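Section 4: Gripper fault during the tool-sorting task

The arm was set up to pick small garden tools off a white tabletop and stand them in a container. Obinna Akpan wrote the control program, named Plundero. The fault first showed in April and came back on 6/30/24, at cycle 1,301.

The grip force reading froze at its last value. The controller took this as a firm hold and lifted with the fingers still open. It then ran the place move with nothing held. No alarm was raised. The trowel is picked by the handle, with the fingers open on either side of it before closing. 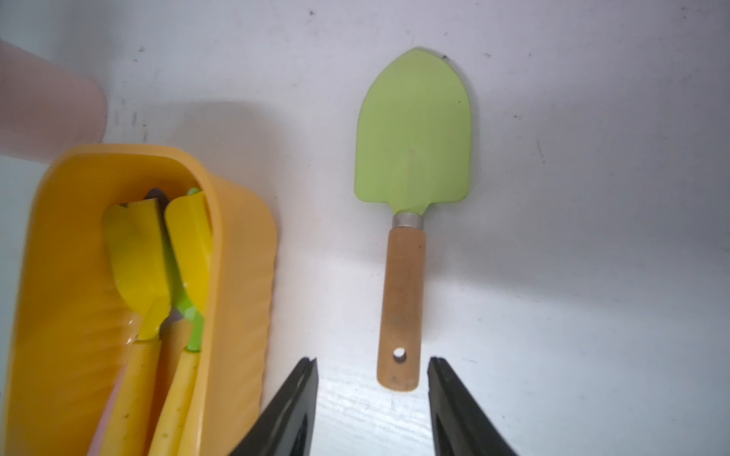
Akpan replied that a frozen reading should stop the arm no matter what the cause is, and that the lift step had never checked how old the reading was.

We added that check. A reading older than 90 ms now stops the arm and holds the fingers where they are – a restart has to be done by hand. The sensor cable was also replaced, as 2 of its pins were worn.

The arm then ran 730 cycles without a false lift. The old cable has not been tested on its own.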